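Notes on a small white nightstand used as under-desk storage, next to a long white desk. Thread.

The unit has one drawer, one knob and a flat square top. Most of what follows is about the drawer and the clearance around it.

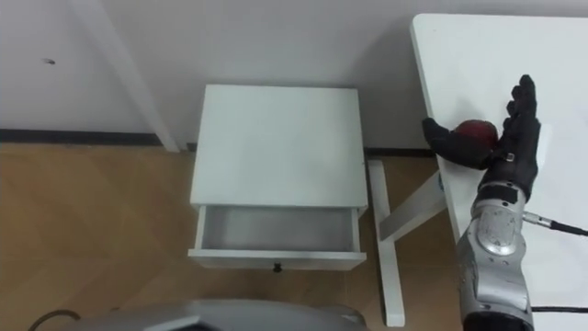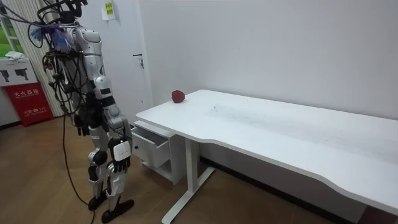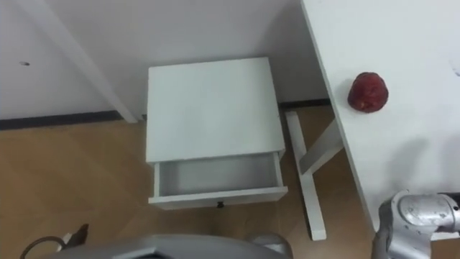 Kirsty Purves
Furniture fitting and small-room layouts, Dromville

1/ The knob sits on the centerline of the drawer front, near the lower edge. Most people reach for the middle of the panel. With a low knob you pull slightly upward without meaning to, and on a light drawer that lifts the front against the top of the opening.

2/ Fix: pull level, from a lower hand position. If you are sitting at the desk, roll back first. Reaching down and sideways from a chair is the worst angle for any single-knob drawer.

3/ Clearance. A drawer beside a desk leg needs room for the drawer and also for the knuckles of whoever is opening it. Measure with the drawer fully out and a hand on the knob. I do this with a scrap of cardboard cut to the drawer width.

4/ The desk leg is a vertical column on a T-shaped foot. The foot is the part to watch. Columns look narrow on a plan, then the foot takes floor you had already promised to something else. Draw the foot, full length, before you draw anything else.

5/ Wall side. Baseboard holds the back of a nightstand off the wall by its own thickness. Small things roll into that gap. On a Vellano order last May I packed the back edge with felt strip and the pens stopped disappearing.

6/ Blair Chisholm asked whether to put a cable hole in the back panel. My answer is no for a drawer this shallow. A plug and a coil of cable will catch on the drawer back. Run the cable down the desk column and leave the drawer alone.

7/ The desktop. White tops show gray scuffs, mostly toward the center where things get dragged. Order of attack: damp cloth, then dish soap, then a melamine sponge with very light pressure. Test the sponge at the back edge. It is an abrasive and it will change the sheen on a gloss finish.

8/ Rounded corners and a curved front edge are comfortable to sit at but awkward to clamp to. A lamp clamp wants a straight run. Check that before you buy the lamp. I have a Prellora clamp lamp in a box for this exact reason.

9/ What goes in the drawer: flat items only. Notebooks, a ruler, spare fuses in an envelope. Anything tall will jam under the top, and you will be fishing for it with a butter knife.

10/ Load. My test drawer went through 2,000 open-and-close cycles by hand, over too many evenings. The knob screw needed retightening at 893 and again at 1,137. A drop of medium threadlocker after the second one, and no movement to the end.

11/ Konrad Szewczyk uses a spring washer behind the knob instead. Also fine. It leaves a faint ring on painted fronts.

12/ Wood-grain floors: put felt under the nightstand legs before it goes in place — pushing it back later is how the scratches get made. Replace the felt when it picks up grit.

13/ Next thread is on desk feet and uneven floors. Thursday, if the shims arrive.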